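# Chapter 8: Knitted Fabrics and the Clothes Made from Them

The last two chapters dealt with woven cloth, in which two sets of yarns cross at right angles. Knitted cloth is built differently. It consists of loops, each one pulled through the loop before it, and a whole garment may be made from a single yarn. This chapter explains how the loops are formed, why they give the cloth its stretch, and how knit goods are shaped, finished, sized, and cared for.

Students who have only worked with wovens often find knits hard to handle at first. The edges curl, the cloth grows when it is pulled, and a pattern cut to the right size can produce a garment that does not fit. Most of these problems have simple causes, and most of them can be traced to the loop.

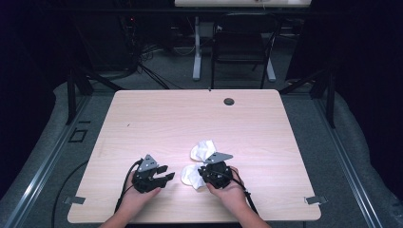

## 8.1 The Loop

A knitted loop has a head, two legs, and two feet. The head is the curved part at the top. The legs run down from it, and the feet join the loop to its neighbors on either side. When the cloth is pulled sideways, yarn from the legs moves into the head and feet, and the loop becomes wide and short. When the cloth is pulled lengthwise, the opposite happens. The yarn itself may hardly stretch at all. The change comes from the shape of the loop.

A horizontal row of loops is called a *course*. A vertical column is called a *wale*. These two words appear throughout the trade and will be used without further explanation from here on. A fabric with many courses and wales to the inch is fine and fairly stable. One with few is open and stretches easily.

Cloth in which the yarn runs across the width, forming one course after another, is called *weft knit*. Nearly all hand knitting is weft knit, and so are T-shirts, sweaters, and hosiery. In *warp knit* cloth, many yarns run lengthwise and zigzag between neighboring wales. Warp knits are used for swimwear, lace, and linings. They are covered in Chapter 9.

## 8.2 The Basic Weft Knits

**Plain knit**, also called jersey, shows smooth V shapes on the face and rows of small arcs on the back. It is light and quick to make. Its two faint drawbacks are that it curls at the edges and that a broken loop can run down the wale as a ladder.

**Rib knit** has wales that alternate between face and back. It lies flat, and it stretches a great deal across the width. A narrow rib is the usual choice for cuffs and neckbands, where the opening has to pass over a hand, foot, or head and then close again. Rib uses more yarn than plain knit for the same finished width, and a buyer comparing the two should expect the price to reflect this.

**Purl knit** alternates face and back loops by course. It stretches well lengthwise and is common in children's wear. A purl garment should be stored folded, as its own weight will lengthen it on a hanger.

**Interlock** is two ribs knitted through each other. It is thicker and firmer than plain knit, looks the same on both sides, and cuts cleanly.

## 8.3 Shaping on the Machine

A woven garment is almost always cut from flat cloth and sewn. A knitted garment can be cut and sewn too, but it can also be shaped while it is being made. The machine adds or drops loops at the edge, changes the size of the loops, or holds some loops back while it continues to work on others.

The sock is the best small example, and we return to it several times in this book. On a circular machine the leg is knitted as a tube. When the machine reaches the heel, it stops turning in full circles and begins to swing back and forth over half of its needles. The number of working needles is reduced step by step and then increased again. This produces a pocket at an angle to the tube. The machine then goes back to full circles for the foot and forms a second pocket at the toe. The remaining opening is closed by a seam or by linking the loops one to one.
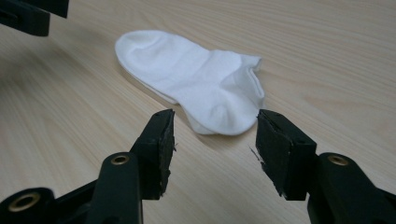
*Figure 8.1. A short ankle sock in white knit fabric. The heel forms a rounded bulge at the lower right, and the ribbed opening is at the right.*

A low-cut style has very little leg to hold it in place, so its fit depends mostly on the heel pocket and the opening. If the pocket is too shallow, the sock slides down into the shoe. If the opening is too tight, it marks the skin. Good makers adjust the two together.

## 8.4 A Mill in Production

The Brerside mill knits hosiery for several store labels, among them Drolar and Nisbet. Marlene Miranda manages its knitting floor. A normal shift there turns out 4000 pairs, and 2000 of these go to a single customer, Keltance, which orders the same plain styles all year. Orders for heavier socks rise in the fall and drop off after January.

Miranda's staff keep a written record of loop length for every machine. Loop length is the amount of yarn in one loop, and it has more effect on the finished size than any other setting. A worn guide or a change in yarn tension will alter it long before the difference can be seen. Prasert Jitpraphai, the mill's finishing supervisor, takes samples from each lot, washes them, lets them rest flat, and measures them again. The resting period matters. Cotton knits come off the machine under strain and go on shrinking until the loops settle, so a figure taken too early is of little use.

The mill once had to regrade 700 pairs after a new cone of yarn was fitted without a tension check. The socks were sound but a half size short. They were relabeled and sold in the smaller range. The record sheet now has a line for cone changes, with a space for initials.

## 8.5 Terms Used in This Chapter

**Course:** a horizontal row of loops.

**Wale:** a vertical column of loops.

**Gauge:** the number of needles in a given width of the machine.

**Relaxation:** the settling of loops into their natural shape after knitting or washing.

**Linking:** joining two knitted edges loop by loop, leaving no raised seam.

Section 8.6 begins with gauge and explains how to choose a yarn that suits the machine.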